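7.4 투명 용기 인식 실패와 헛잡기(오류 E87)

본 절은 Voditz 탁상형 로봇 팔에 Sarow 그리퍼를 장착하고 시험관 옮기기 작업을 실행할 때 나타나는 E87 오류의 조치 방법을 설명합니다. E87은 그리퍼가 닫혔으나 손가락 사이에서 물체가 감지되지 않았을 때 표시됩니다.

증상
- 액체가 든 시험관은 잡지만 빈 시험관 위치에서 허공을 잡는다.
- 손가락이 시험관 입구에 닿은 상태로 하강을 계속한다.
- 인식 화면에서 비커 외곽선이 나타났다 사라지기를 반복한다.

주의: 손가락이 유리에 닿은 채 멈춘 경우 '다시 시도'를 누르지 마십시오. 팔은 중단된 지점부터 하강을 이어 가며, 시험관이 깨질 수 있습니다.

경고: 유리가 깨졌을 때는 맨손으로 치우지 마십시오. 비상정지 버튼을 누르고 팔의 전원을 차단한 다음 보호 장갑과 집게를 사용하십시오.

조치 순서
1. 비상정지 버튼을 누르고 상태 표시등이 적색으로 바뀌었는지 확인합니다.
2. 수동 해제 레버를 당긴 상태에서 팔을 수직으로 들어 올립니다. 옆으로 밀면 거치대가 함께 넘어질 수 있습니다.
3. 시험관과 거치대에 금이 갔는지 살펴보고, 손상된 것은 교체합니다.
4. 비상정지를 해제하고 팔을 대기 위치로 보냅니다. 대기 위치에서는 손이 카메라 시야 밖에 있어야 합니다.
5. 설정 > 인식 > 투명체에서 검출 임계값을 70으로 맞춥니다. 저장 후 5초간 기다립니다.
6. 설정 > 그리퍼에서 하강 속도를 2단계로 낮춥니다.
7. 카메라 영상을 열고 거치대의 양 끝이 모두 보이는지 확인합니다.
8. '시험 동작'을 실행합니다. 첫 동작은 반드시 빈 시험관으로 하십시오.

참고: 5번의 값은 Grukton 조명을 사용할 때의 기준입니다. 다른 조명에서는 인식 화면을 보면서 조정하십시오. 임계값이 너무 낮으면 유리에 비친 빛을 물체로 잘못 인식합니다.

참고: 흰 작업대와 흰 벽 앞에서는 빈 유리의 윤곽이 배경과 잘 구분되지 않습니다. 색이 있는 액체는 비교적 안정적으로 검출되므로, 액체가 든 시험관만으로 시험을 마치면 오류를 놓치기 쉽습니다.

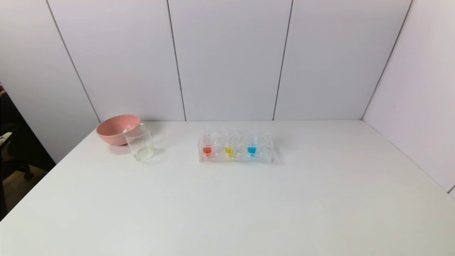
Prajapati는 임계값을 낮춘 뒤에도 오류가 계속되어 로그를 확인해 보니 카메라 보정 파일이 예전 것이었다고 알려 왔다. 보정을 다시 하고 나서는 빈 시험관 위치에서도 E87이 뜨지 않았으며, 설정을 바꾸기 전에 보정 날짜부터 보는 편이 빠르다는 의견이었다.

보정 날짜는 정보 > 카메라에서 확인할 수 있습니다. 카메라를 떼었다가 다시 장착했다면 날짜와 관계없이 7.2절의 보정을 먼저 실시하십시오.

위 조치 후에도 E87이 반복되면 자동 운전을 중지하고 로그를 저장한 뒤 기술 지원에 문의하십시오. 전원을 끄면 마지막 동작 기록이 지워지므로 로그 저장을 먼저 해야 합니다. 다만 파손이나 부상 위험이 있을 때는 전원 차단이 우선입니다.

개정일: 2026년 2월 7일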